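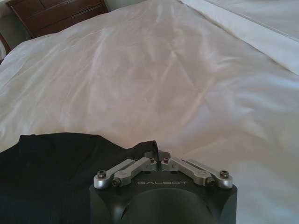 Studby

The Lauritsen Skadix is a pocket-sprung mattress with a latex comfort layer, sold in the usual UK sizes. I bought the king size from Gulum for £875, delivery included, and have slept on it since June. I am 192 cm tall and weigh 85 kg. Both figures matter, as Lauritsen sells the mattress in two tensions and the online chart puts me close to the line between them. I chose the firmer one.

Construction

The core is a single layer of pocketed springs, with stiffer wire in a strip along each long side. Over it sit a needled wool pad, the latex sheet and a quilted cotton cover. The cover zips off on three sides and can be washed at 40 degrees. The zip is of decent quality but has no flap, and the puller scratches paintwork if it swings free while the mattress is being turned. Tape over it first.

The mattress is one-sided. It should be rotated head to foot once a month for the first half year, then every season. There are four handles, all on the long sides. A pair at the ends would have been more useful, because rotating is the only movement the owner is ever asked to make.
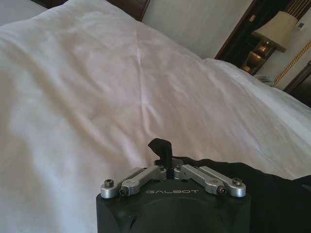 Support and feel

Out of the box the firm version is harder than the shop sample, and my shoulder went numb on the first few nights. The latex eased after three weeks and the surface has not changed noticeably since then. Lying on my back, I have support under the lumbar region with no gap. On my side the hip sinks a little further than the shoulder, so lighter side sleepers should take the medium.

Movement carries across the bed less than on my old open-coil mattress. Someone getting up at 6 am can be felt as a slight shift and no more. Edge support is good enough to sit on while tying shoes. It is weaker at the foot, where the stiffer wire is missing.
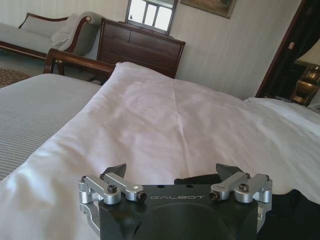

Heat and bedding

Latex has a name for sleeping warm. With a cotton sheet and a mid-weight duvet I found the Skadix neutral until the room went above 24 degrees, after which it held heat under the back. A thin wool underlay helped slightly. A synthetic waterproof protector made matters much worse.

The mattress is deep, and ordinary fitted sheets pull off at the corners. Buy extra-deep ones. 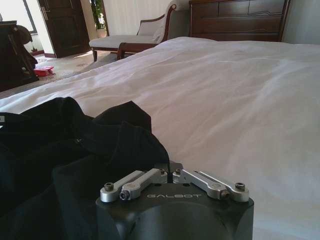
Smell, base and returns

There was a faint rubber smell for 2 days with the window open. On a slatted base the gaps should be no wider than 7 cm, and the warranty says so in small type on the last page. Gulum takes returns within 60 nights but charges for collection, a detail missing from the product page.

Rating: 4 out of 5. One mark off for the handles and the weak foot end. The medium tension is the same price and I have not tried it beyond ten minutes in the shop.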